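Toma – a small list of toy and household item names, with the words people use for them

README, version 2

What it is

A list of 282 everyday items from homes with small kids. Each item has a main name, the other names people gave for it, and a short note on where the name is used. Plain text, tabs between columns. Opens in any spreadsheet.

Started as a side thing at Skendau when we were trying to write product pages and kept fighting over what to call stuff. Sippy cup or trainer cup. Play mat or floor mat. Pacifier was fine, everyone agreed on pacifier. Neelam Vashisht began writing the fights down and that was version 1.

How the names were collected

60 people filled in a form. Parents mostly, a few grandparents, a few daycare staff. Each person got a short written clue ("the thing you put under a high chair so the floor stays clean") and typed whatever they would call it at home. No pictures in the form. We tried drawings first and people just named the drawing style, so that got dropped.

Answers were lowercased and trimmed. Spelling fixed only when it was obvious. If someone typed two names we kept both, first one marked as first. Blank answers are in the file as blank, please don't read them as "no name for it", half of them are people who got tired near the end.
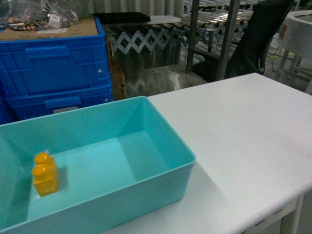 Main name = the one with the most first answers. Ties were broken by Anil, and there is a column saying so (tie_broken, yes or no). You may disagree with him. We do sometimes.

Columns

item_id – number, never reused, gaps are fine
main_name – see above
other_names – seperated by semicolons
clue – the exact text people saw
group – bath, kitchen, sleep, play, outdoors, storage
tie_broken – yes or no
note – free text, often empty

Changes from version 1

Groups are new. Version 1 had one long list and it was a pain to use. "Storage" was split out of "play" in September after a lot of back and forth, so bins, baskets and toy chests are all there now. Item ids did not change.

Removed brand names used as main names. They stay in other_names if people typed them. Removed all the initials and zip codes too, should never have been in there.

Known problems

– Play is way bigger than the rest. Bath is thin.
– "Block" and "brick" are a mess. Same clue, near even split, and several people wrote one and then the other. Tie broken to block.
– Almost everyone who answered lives in a city. Outdoors names are weak, don't lean on them.
– The clues were all written by 2 people and you can tell. If the clue says "box", more people answer with something box. We know.
– Other languages: no. Some people typed a family word from another langauge and we kept it in other_names with a note.

What it's good for

Search synonyms, product copy, checking that a label makes sense to a tired parent. Prolero used it for their store search and sent back a pile of fixes, most are in.

Not good for anything about how kids talk. Adults only answered. Also not good for regional maps, the sample is far too small.

Using it

Free to use and change, say where you got it. If you merge it with the Penow list, watch the ids, theirs start at 1 too and will overwrite ours.

Fixes and new names go to Anil Nadar, one item per message please, with the item_id in the subject line. Questions about the form or the clues go to Neelam.

To do: more bath items, redo the outdoors clues, write a proper note for the ties.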